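Notas para a palestra: ensinar uma tarefa ao robô, à mão ou à distância
Rahel Kaufmann, grupo de manipulação, Priltus
Tempo previsto: 23 minutos mais perguntas

Abertura. Agradecer ao Konrad Bachmann pelo convite. Dizer logo que vou falar de demonstrações e deixar o treino do modelo para a palestra do Severin Zwahlen, a seguir ao intervalo.

A tarefa que vou usar do princípio ao fim é pegar em peças cilíndricas pequenas que estão num recipiente transparente. Mostrar os dois slides seguidos e dar tempo à sala para olhar.
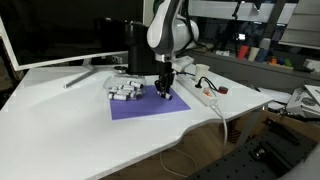
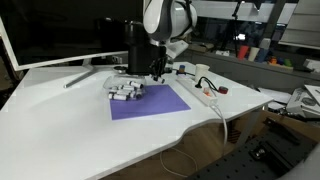 O braço, a garra e as peças, com o tapete roxo por baixo da zona de trabalho.

Primeiro ponto: o que é uma demonstração para nós. Uma pessoa conduz o braço durante a tarefa inteira e gravamos as posições das juntas, a abertura da garra e as imagens das câmaras. Guardamos tudo com o mesmo relógio. Se os relógios se desviam, a garra fecha nos dados antes de chegar à peça, e o modelo aprende isso mesmo. Tivemos este problema em junho e deitámos fora uma sessão completa.

Segundo ponto: condução à mão. A pessoa segura no braço e leva-o até à peça. Aprende-se depressa e sente-se a resistência quando a garra toca na mesa. O inconveniente é que a mão do operador entra na imagem. Além disso, quem conduz à mão tende a empurrar o punho para posições que depois o controlador reproduz mal. Passar depressa pela parte das singularidades, só se alguém perguntar.

Terceiro ponto: controlo remoto. O operador move um comando e o braço segue. As imagens ficam limpas, sem mãos. Perde-se o tato, e nota-se na descida: os principiantes param demasiado alto, fecham a garra no ar e voltam a tentar. O Andri Camenzind treinou os operadores novos e a regra dele é simples — descer devagar, parar, confirmar, fechar. Contar que eu própria precisei de uma tarde inteira até deixar de olhar para o comando.

Quarto ponto: peças amontoadas. Um cilindro isolado é fácil. Num monte, a escolha da peça já faz parte da demonstração. Se um operador começa sempre pela de cima e outro pela que está mais perto da borda, os dados misturam duas estratégias. Combinámos começar pela peça mais acessível e, em caso de dúvida, pela mais alta. Está escrito na folha de instruções do projeto Berchtold e quem grava tem de a ler antes.

Perguntar à sala: quem já gravou demonstrações com mais de um operador? Esperar pelas mãos.

Quinto ponto: números. O conjunto atual tem 2,451 demonstrações, gravadas por 7 operadores. Cada sessão dura até 2 horas, depois troca-se de pessoa. O cansaço vê-se nas trajetórias antes de o operador se queixar: mais correções e mais paragens a meio do caminho.

Sexto ponto: o que fazer às tentativas falhadas. Guardamos as que têm recuperação, por exemplo quando a peça escorrega e o operador volta a pegar nela. As que foram interrompidas sem recuperação ficam numa pasta separada. O Kenji Brannigan discorda e quer usar todas, com etiqueta. Apresentar a posição dele com justiça, ele vai estar na sala.

Se sobrar tempo, falar da mudança de iluminação entre sessões e do que fizemos com as câmaras. Se faltar, cortar o segundo ponto a meio e saltar diretamente para o controlo remoto.

Perguntas prováveis: custo do comando, atraso da ligação, se o método serve para peças moles. Para a última, responder que ainda não testámos e remeter para a equipa da Drorkgate.

Deixar o contacto no ecrã durante as perguntas e desligar o microfone antes de sair do palco.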